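Search this site... Go

I have never trusted fake fruit. My aunt kept a bowl of it on the sideboard for years and all it did was collect dust and disappoint children. So when the decorating pages started saying it was back, smaller this time and kept under a lid, I rolled my eyes and went to read the arguments.

The argument seems to be that small fruit in a clear box gives you color without the rot. Fine. But real bananas cost next to nothing and you can eat them. A bag of the pretend ones from Flustow was 15 dollars at the Hudside store, which is a lot for a snack that isn't one. The label promised "lifelike texture." I will give them the berries, from across a room. The bananas wouldn't fool a toddler.

Then there is the container question. People will tell you to buy a special display box. I looked at the Sheehan one, decided it was a lunch box with a higher opinion of itself, and went with plain clear plastic. The whole point is seeing in, and the lid keeps the dust off, which was always my main complaint.

The trick, if there is one, is putting the yellow pieces in low and letting the reds sit on top. I tried it the other way 2 times and the bananas took over. Leaves are a matter of taste. I used to pull them off everything, but without them it looks like a box of spare parts.
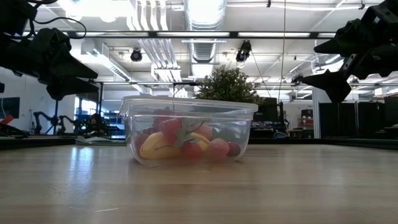

Barkdale wrote in on Wednesday that a lid defeats the purpose, that fruit belongs in a bowl where you can reach it, and that sun through clear plastic will fade the reds before summer is out. The fading I can believe - my aunt's grapes went the color of weak tea. The bowl I will not go back to.

Would I buy the fruit again? Probably not at that price. I still think a real apple does the job better, and I'm keeping the box on the table until April, mostly to see if the reds hold up.

Last updated: Wednesday, 4 p.m.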